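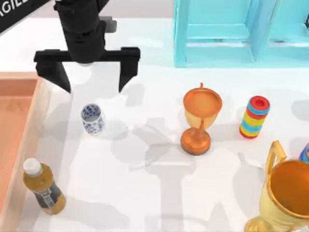
The rule on clearance before approach was settled this morning, after three drafts and more correspondence than its length deserves. It now reads: "The gripper shall be fully open, and shall remain above the tallest object within reach of its path, until the approach has been confirmed." I had asked for the words "within reach of its path" because the earlier version spoke only of the object to be picked up. The simulated table makes the difficulty plain enough. The small blue-and-white cup stands near the open fingers, and a rule written for the cup alone would say nothing of the copper goblet to its right, which has a thin stem and a wide bowl and would be struck first by an arm moving across at cup height. Kauppinen accepted the wording without amendment. Skandness asked that "tallest" be defined, and I have added a line to the terms section stating that handles, caps and finials are included in the height.

Clause 41, on the naming of objects, took the remainder of the morning. The two sites have been using different names for the same items, and the run logs cannot be compared as they stand. Our position is that each object shall carry one name, in plain words, with color first and kind second, and that no name shall depend on where the object is placed. "Left cup" is therefore withdrawn. So is "the prize," which appears in the Cemville logs for two separate trophies. The Cemville office will be asked to correct its records back to run 1442 and no further. Anything earlier was made under the old practice sheet and should be left as it was written, with a note on the cover page.

I had a call with Kinga Bárány at eleven. She has read the full draft on behalf of Fima and returned it with comments, most of them minor and nearly all of them fair. Her main objection concerns the clause on views. We had required that the overhead view be checked before each run and had treated the lower view as optional. She considers this a mistake, and having gone through the second set of renders with her on the line, I agree. Items near the front of the table are easily lost from a low viewpoint, and an operator who relies on one view will sign for a layout that has been only partly seen.
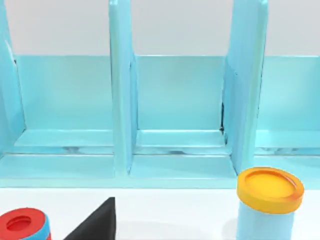
*Lower view, shelf unit and front of table. Arm not in view.*

The revised clause requires both views to be opened and signed for separately. It also requires the operator to record any object that is cut by the edge of a view, and to find that object complete in another view before the run is released. Where no view shows it complete, the layout shall be changed or the run shall not proceed. I expect complaints about the added time. The signing sheet has been shortened to make room for the new entries, and the two lines concerning room lighting, which had no purpose in simulated work, have been removed.

Kinga also raised the matter of shelf placement. The draft stated that an object "shall be placed in the compartment," and she asked what counts as in. A compartment floor with a thick front lip leaves room for argument, as an object may rest partly on the lip and be reported as placed. We agreed that the whole base must rest on the floor behind the lip, and that an object touching a divider is acceptable provided it stands without support. I am less certain of the second point than she is. It has been marked for review when the next results are in.

One item remains open. Skandness wishes to permit a second attempt after a failed grasp without returning the arm to its start position. The present text forbids it. Their argument is that the return adds nothing in simulation, where no person can be near the arm. My view is that habits formed in simulation are carried to the real cell, and that the rule should be the same in both. I have written to say so, and have offered to hear the case again if they can supply the records of all 116 second attempts, including those that ended badly.

Afternoon given to page numbers and cross-references. Clause 44 still refers to an annex that was deleted in November, and the contents list has the annexes in the wrong order. Both to be corrected before the draft goes to Kauppinen for printing. Left the office at twenty past six.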